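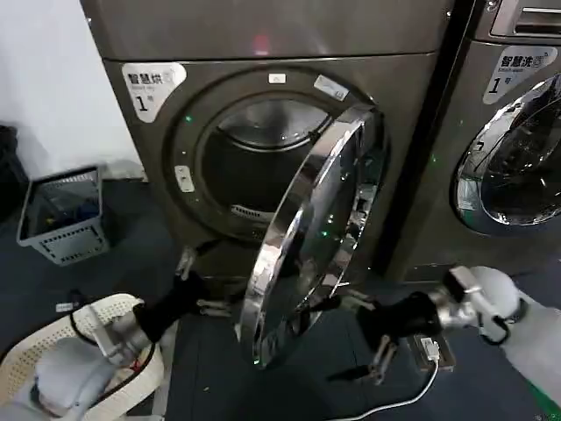
# Laundry Room Attendant (Part-Time) – Amadi House

Wallel Residential Services invites applications for the position of Laundry Room Attendant at Amadi House, a residential building of 118 apartments managed on behalf of its owners. The attendant is responsible for the daily running of the shared laundry room, including its front-loading washing machine and dryer, and for the supplies kept in the adjoining service area.

The position reports to the Building Services Supervisor, Ms. Zainab Ezeani.

## Duties

- Open the laundry room at 7:00 a.m. and complete the morning check sheet.
- Load, start and unload residents' laundry received through the drop-off service, following the instructions on each ticket.
- Check the dryer drum for small items between loads, and wipe the inside of the door and the slotted vent at the bottom of the opening.
- Leave the washer door ajar at the end of the shift. The dryer door is to be closed.
- Clean the detergent drawer twice a week and record this in the log.
- Fold, bag and label finished laundry, and place it on the collection shelves by apartment number.
- Keep the floor free of lint, bags and spilled detergent.
- Report faults, unusual noise or leaks to the supervisor before the next load is started.

The machines carry Chinese labels. The dryer is marked 智慧烘 and the washer 智慧洗, each with a large number 1. The ability to read Chinese is not required. A printed guide in English is provided, and all attendants receive instruction on both machines during their first week.

## Service Area and Water Supply

The attendant also looks after the drinking water stock in the service area. Water is kept on a metal rack, and the attendant is expected to keep the jugs in their places, wipe down the rack and request a delivery from Romden when the reserve runs low. Full jugs are heavy. Applicants should be able to lift and carry one safely – a hand cart is available for longer distances.

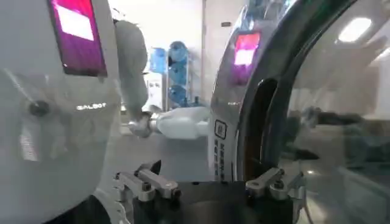 *Service area, Amadi House, with the water rack against the wall.*

## Hours and Pay

The schedule is 17 hours per week, worked in morning shifts. Pay is $400 per week, issued through the Brurix payroll system. Attendants receive nine days of paid leave per year in addition to the building holidays. Work shirts are supplied. Suitable closed shoes are the responsibility of the employee.

## Requirements

- Previous work in a laundry, hotel, care home or similar setting is preferred.
- Knowledge of common fabric care symbols and of safe drying temperatures.
- Ability to stand for the length of a shift and to bend and reach repeatedly.
- Clear written English for tickets and the daily log.
- Two references, at least one from a former employer.

Applicants without laundry experience will be considered if they can show steady work in cleaning or housekeeping.

## How to Apply

Send a letter of interest, a current résumé and the contact details of both references to Mr. Olanrewaju Ogundipe, Personnel Office, Wallel Residential Services. Applications may also be left in a sealed envelope at the Amadi House front desk before 4:00 p.m.

Interviews will be held in October and will include a short practical exercise in sorting and folding. Applicants who need an adjustment for the interview should state this in their letter. Questions regarding the duties may be directed to Ms. Ezeani through the front desk.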